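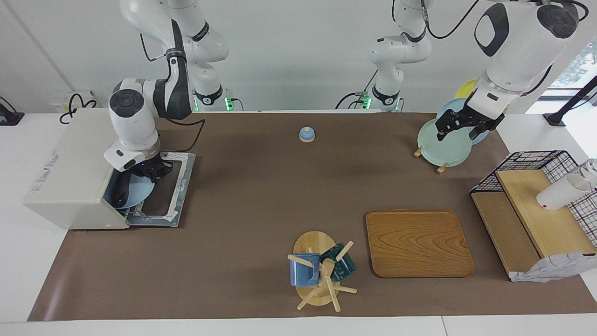
Who washes up? Kitchen habits in shared student houses
Project report, Household Studies course
Group members: Saadet Duman, Ozan Coşkun, Yiğit Dursun
Supervisor: Ferhat Bilgin

1. Introduction

In our first year all members of this group lived in shared houses, and in every house the biggest quarrel was about the dishes. Rent and noise came after. We wanted to know if other students have the same experience, and which rules they use to divide the work. Our main question is: does a written rule help the people of a house to be satisfied with the kitchen?

We also had two smaller questions. The first is whether a dishwasher changes the number of quarrels. The second is how long dirty dishes stay before a person washes them.

2. Method

We made a questionnaire with 9 questions and put it on paper in the student canteen in January. We received 106 completed forms. Forms from students who live with their parents were not accepted, as their situation is different. After this we visited three houses and spoke with the people there. The houses are called Cladus, Kultico and Farouk in this report. The first two are the names on the doors, and the third is the surname of the owner, who gave us permission to use it.

In every house we asked one person to keep a kitchen diary for 10 days. In the diary they wrote the time of each meal, who cooked, and when the dishes were done. Yuk-lan Cheung from the year above us read the questionnaire before we printed it and made two of the questions shorter.

3. Results of the questionnaire

Most students answered that their house has a rule, but in more than half of these houses the rule was only spoken. The most common rule was "everyone washes his own." The second was a weekly list on the refrigerator. A small group pays into a common box when they miss their turn.

Students with a written list were more satisfied than students with a spoken rule. The difference was not large. Students with no rule at all were divided in two groups: some were very satisfied and some were very unsatisfied. We did not expect this. From the comments we think that the satisfied ones live with close friends or with a brother or sister.

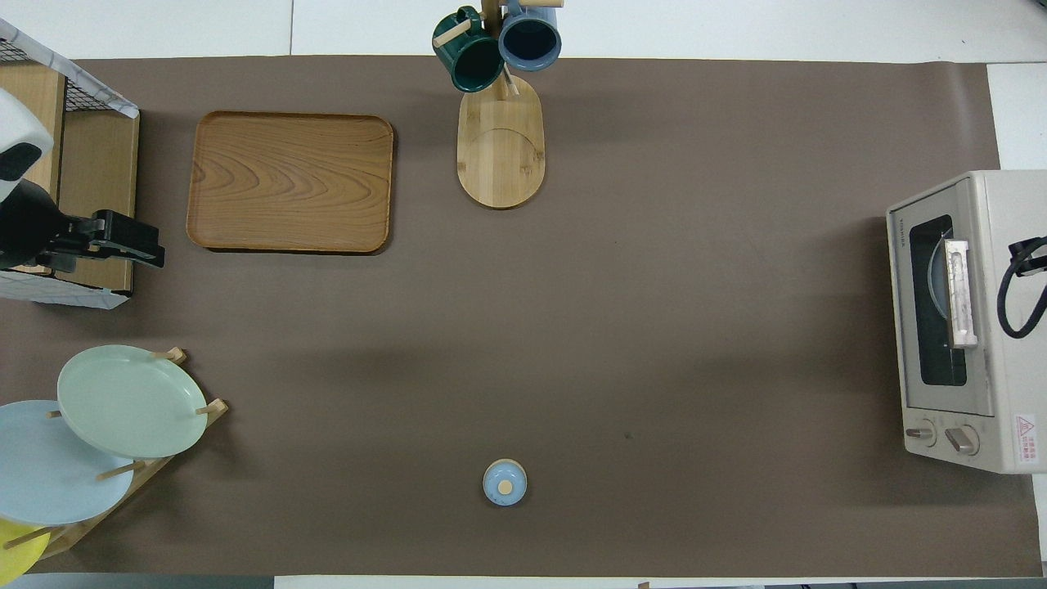 Many people wrote about things which we did not ask. Pans were mentioned very often. A plate takes one minute, but a pan with burned rice is left to soak, and then it stays in the sink until another person needs it. Several students said that soaking is only a polite word for leaving.

4. Results of the visits

Cladus has five people and a dishwasher. There is almost no discussion about washing there, but there is much discussion about emptying the machine. The diary shows that clean dishes stayed inside until the evening on most days, and the dirty ones were put on the counter.

Kultico has four people and no machine. They use the weekly list. Mona, who kept the diary, told us that the list works well until the exam period, and then it is forgotten.

Farouk has three people who cook together every evening at seven. The one who cooks does not wash. In this diary the dishes were always done before nine.

5. Discussion

Our results suggest that eating together is more important than the rule itself. A dishwasher moves the problem to another task. However, three houses are too few to be sure, and the diaries were kept by the person who was most interested in the subject, so maybe they are too strict with the others.

If we did the project again, we would ask two people in each house to write a diary and compare them. We would also add a question about pans.

6. Division of work

Saadet wrote the questionnaire and chapters 1 and 3. Ozan entered the answers into the computer and made the tables in the appendix. Yiğit arranged the visits and wrote chapters 4 and 5. All of us gave out the forms.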